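## What I changed after the first build

My first go at the Vimstead model was a mess, and I blame the pile. I'd tipped every brick into one heap and spent more time digging than building - my log says 30 minutes for the bottom layer, and a good part of that was hunting for one tan piece!

So for the second round I tried a much smaller set. I only put out the bits for the next step, spread on bare wood beside the baseplate, and left the studs clear until I was ready. I also turned the plate so a corner faced me, which felt odd at first, but I could reach two sides without leaning over anything.

Colour helped more than I expected (bright pink and lime green are very hard to lose). Flat tiles are still my weak spot, as they lie so close to the table that I can't get a fingernail under them. Brarwood, my other design, has up to 5 of them in a row, so I'll need a better way to lift them before June.

Still to do: time both layouts again, three runs each, and redo the table in section 2.
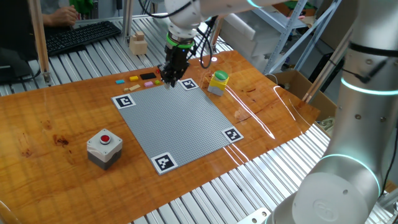
*Fig. 3 - Small set laid out beside the grey baseplate*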